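Pretham Institute of Technology
Home | Courses | Handouts | Library | Contact

Energy Systems and Public Safety
Handout 6: Cooling Water, Makeup Supply and Discharge Limits at Thermal Power Stations

Issued 20 Aug 2025

Purpose of this handout

Students should read these notes before the seminar on plant water balances. The material assumes knowledge of the steam cycle as covered in Handout 4. Worked problems are issued separately and will not be discussed here.

1. Why a power station needs water

Any station that raises steam to turn a turbine must reject heat. In a nuclear or coal-fired unit the greater part of the heat produced leaves the site through the condenser, and only the remainder becomes electricity. The condenser therefore sets the demand for water, and the demand is large even when the unit runs at reduced output.

Two arrangements are in common use. In a once-through system, water is drawn from a river, lake or sea, passed through the condenser tubes and returned at a higher temperature. In a closed system, the same water circulates between the condenser and a cooling tower, and the operator replaces only what is lost to evaporation, drift and blowdown.

2. The Totinura teaching case

The Totinura station is the case used throughout this course. It has 2 steam units of equal size, both served by a shared pump house on the reservoir. The combined thermal rating is 3635 megawatts. At full load the condensers reject 2192 megawatts of heat, with the balance accounted for by electrical output and by minor losses in the plant.

Students should note that the figure for rejected heat is a design value. It changes with the temperature of the incoming water, and summer operation must be calculated separately.

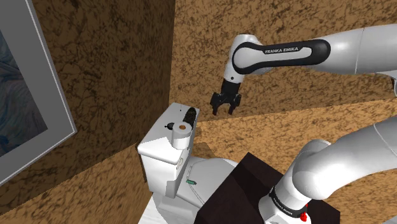
3. Discharge temperature

The operating permit limits the temperature of returned water and the rise permitted across the condenser. Where the reservoir is already warm, the first limit is reached before the second, and the operator must reduce load or increase flow. Increased flow is possible only while a spare circulating pump is available.

In January the position is reversed. Cold intake water improves condenser vacuum and the temperature limits are seldom approached, but ice at the intake screens may restrict flow. Some stations return a portion of warm water to the intake channel to keep the screens clear – a practice that should be entered in the water balance as recirculation and never as makeup.

4. Makeup and blowdown

Evaporation in a cooling tower leaves dissolved solids behind. The concentration is controlled by blowdown, the deliberate removal of part of the circulating water. The ratio between the solids in the circulating water and those in the makeup is known as the cycles of concentration.

The small auxiliary tower at Zakdale loses 175 cubic meters of water a day to evaporation. Drift may be neglected for the purposes of this course. Students will calculate the blowdown and the required makeup at several values of the concentration ratio and plot the results.

5. Points for discussion

The Catacutan regional plan proposes that new thermal capacity be built only where a closed system can be supplied in a dry year. Consider how this rule would affect the choice of site, the cost of construction and the net output of the station. Cooling tower fans and pumps draw power from the unit they serve, and this load should appear in any comparison.

Written answers are to be submitted through the course office before the seminar. Units must be stated in every line of working.

Related handouts
Handout 4: The Steam Cycle
Handout 5: Condensers and Heat Rejection
Handout 7: Backup Power for Circulating Pumps
Handout 8: Reservoir Levels and Plant Licensing

Contact the course office | Copyright Pretham Institute of Technology | Back to top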